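Capítulo 6
La red de servicio posventa en el camión pesado

Contenido del capítulo
6.1 El camión como bien de trabajo
6.2 Quién repara: talleres propios y talleres concesionados
6.3 El recambio y su almacén
6.4 La garantía
6.5 Caso: Merkano amplía su red
Ejercicios

6.1 El camión como bien de trabajo

En el capítulo anterior hemos estudiado cómo se vende un camión pesado. Ahora vamos a estudiar lo que sucede después de la entrega de las llaves, que para el fabricante dura muchos más años que la venta misma. Un transportista compra una cabeza tractora para que trabaje. Cada día que el vehículo está en el taller, el conductor cobra igualmente, el seguro corre igualmente y la carga la lleva un competidor.

Por esta razón los directores de flota suelen preguntar primero por el taller más cercano y solamente después por el precio. Henk Brouwer, que durante mucho tiempo dirigió las compras de una flota frigorífica, lo explicaba a sus alumnos con una frase sencilla: «Yo no compro motores, compro mañanas en que el motor arranca». Volveremos a esta idea en el apartado 6.4, cuando calculemos el coste de una jornada de inmovilización.

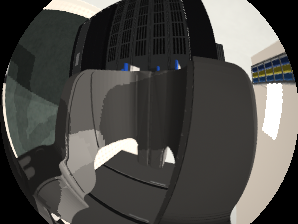
El coste de la inmovilización tiene una parte directa, formada por la mano de obra, las piezas y la grúa, y una parte indirecta, que es más difícil de medir. En la parte indirecta entran el viaje perdido, la penalización del cliente y el alquiler de un vehículo de sustitución. Los manuales antiguos trataban sólo la primera parte. En este libro trataremos las dos, aunque para la segunda el estudiante deberá aceptar algunas estimaciones.

6.2 Quién repara: talleres propios y talleres concesionados

Un fabricante puede organizar su red de dos maneras principales. En la primera, los talleres le pertenecen: él contrata a los mecánicos, compra la herramienta y responde de todo. En la segunda, firma contratos con empresas locales, que ponen el edificio y el personal y reciben a cambio formación, documentación técnica y el derecho a usar el rótulo de la marca. Casi todos los fabricantes mezclan las dos maneras. La proporción depende del país, de la densidad de las carreteras y también -- esto se olvida con frecuencia -- de la historia de la empresa.

La firma Kramer, por ejemplo, empezó con talleres propios en las ciudades portuarias, donde vendía volquetes para las obras del muelle, y los conserva todavía. En el interior trabaja con concesionarios. Vuklow hizo el camino contrario: primero tuvo concesionarios en todas partes y después compró los que estaban situados junto a las autopistas.
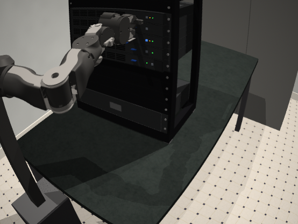
¿Puede un taller concesionado atender camiones de otra marca?

Depende del contrato. Algunos fabricantes lo permiten con la condición de que haya un puesto separado y un mecánico formado para su propia marca; otros exigen exclusividad durante los primeros años.

La exclusividad protege la inversión en formación, pero en las regiones con poco tráfico puede dejar al taller sin trabajo suficiente. Femke Coppens ha estudiado este problema en zonas rurales y propone una exclusividad limitada a las reparaciones en garantía. El resto de los trabajos (frenos, neumáticos, electricidad general) quedaría libre. Es una solución razonable, si bien obliga a llevar dos contabilidades.

6.3 El recambio y su almacén

Ningún taller puede guardar todas las piezas. El catálogo de un solo modelo de Numar contiene 2.315 referencias, y la mayoría de ellas se piden muy raramente. Lo habitual es clasificar las piezas según la frecuencia de la demanda: las de uso continuo están en el taller, las de uso ocasional en un almacén regional y las restantes en el almacén central.

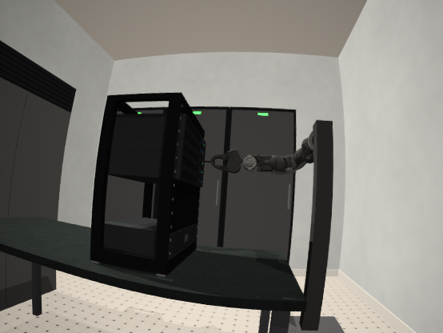
La decisión más delicada se refiere a las piezas que se piden poco y que, cuando faltan, inmovilizan el vehículo por completo. Una centralita o una bomba de dirección pertenecen a este grupo. Para ellas la frecuencia no es un buen criterio y conviene añadir un segundo, el de la criticidad, que estudiaremos con una tabla de doble entrada.

6.5 del índice, el caso de Merkano, está preparado para leerse ya en este momento, antes de la teoría de la garantía. Lo resumimos brevemente. En febrero la dirección aprobó un plan para llegar a más de 90 talleres, con 40 de ellos en regiones donde la marca no tenía ninguna presencia. Tuncay Oral, responsable de la red, defendía los talleres propios. Radwa Bensaid, de la dirección financiera, prefería los concesionados. La discusión se alargó hasta que ambos aceptaron comparar los datos de 1.154 reparaciones.

Antes de continuar, anote el lector en una hoja qué datos pediría él para cada reparación y a quién los pediría. Al final del capítulo podrá comparar su lista con la que utilizó Merkano.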